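Folding for a living: a talk with Tamara Jitaru

Tamara Jitaru is late and eats a sandwich while we talk. She runs data collection for Nusik, the household project at Flaselo, and she has until the end of the month to hand over the next batch. So we keep it quick.

What does the batch look like? "Laundry. Clothes, towels, sheets, whatever ends up near a bed." Each recording is one attempt by an operator driving the arms from start to finish. They had 602 on the server the morning I visited. She threw out 221 of them. That surprised me more than it seemed to bother her.

"People hear that and think something broke. Mostly no. Somebody started with the sleeve already in the gripper, or stopped the recording before letting go. If the end is missing I can't use it. The model has to see the letting go."

Failures are another matter. Those she keeps, if the operator recovers. A shirt slips, the operator goes back for it, gets it on the second try. She calls these the expensive ones and says she would trade a whole clean afternoon for a good handful.
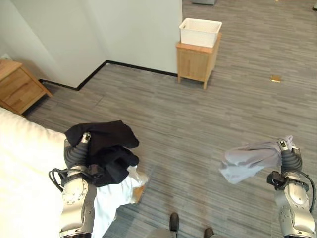

"And two hands at once, that took us ages," she says. "Beginners park one arm and do everything with the other. You watch it back and the left side is just hanging there doing nothing for a minute. The model will learn that too, it learns laziness very well."

Her fix was dull. New operators practice on pairs of items, one per hand, before anything gets recorded. Marius Surdu wrote the practice list, it is eight tasks long and taped up beside the controls. Nobody likes task six. (Pillowcases.)

I asked who makes a good operator. She shrugged. Gamers are fast but jerky. Her best one is Paraschiva Sandu, who worked in a hotel before this and had never touched a controller. "She's slow on the first day, slow on the second day. Then you look at her recordings and every one is usable. She thinks about where the cloth wants to go. I can teach the buttons, I can't teach that part so easily."

Shifts are short. Two hours, then swap. They tried longer ones back in December and the recordings from the last part of each shift were noticeably worse, small hesitations, grabs in the wrong place. Jitaru says she could tell the time of day from the footage without looking at the clock. The shifts got cut and that was that.

Then the labels. Every recording gets a line of text saying what was done, in plain words, and this is where the arguments are. Is it "pick up the shirt" or "pick up the black shirt"? Does a towel over a rail count as hung or as dropped? Ruxandra Sima, who checks the labels, keeps a running document of rulings. It is longer then the manual.

"Ruxandra and I disagreed for a week about the word 'messy'," Jitaru says. "I wanted it out. One person's messy is another person's done. She wanted it in, she said real people will say it to the robot. She was right, probably. It's in." 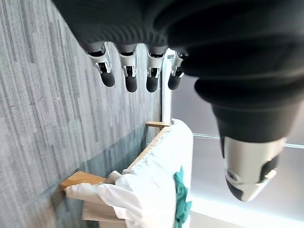
White and teal-green cloth on the wooden rack, under the fingers of the robot's hand.

White fabric is her current headache. On pale bedding the edges disappear, and without edges an operator grabs a fold in the middle and lifts the whole pile. The same goes for whoever is labeling afterward, squinting at it. She has been mixing in more colored pieces and moving things around between recordings so the same cloth doesn't always start in the same spot.

How much moving around? "More than we did. Early on we were neat people. We put everything back exactly where it was, every time, very proud. Then the first model worked great until Marius shifted a basket by a hand's width." She laughs at this now. At the time she did not, Marius confirms from the next desk.

There is a second group at Landard doing kitchens with the same rules, and the two sets are meant to be joined later. She is doubtful about the timing. Different operators, different habits, and their label people spell out every single step. "Somebody will have to sit down and merge those. I hope it's not me. It's going to be me."

Last thing, I asked if she folds her own laundry differently these days. Long pause, sandwich gone.

"I look for the corners first. Before, I just grabed it and shook." Then somebody called her about a full disk and she went.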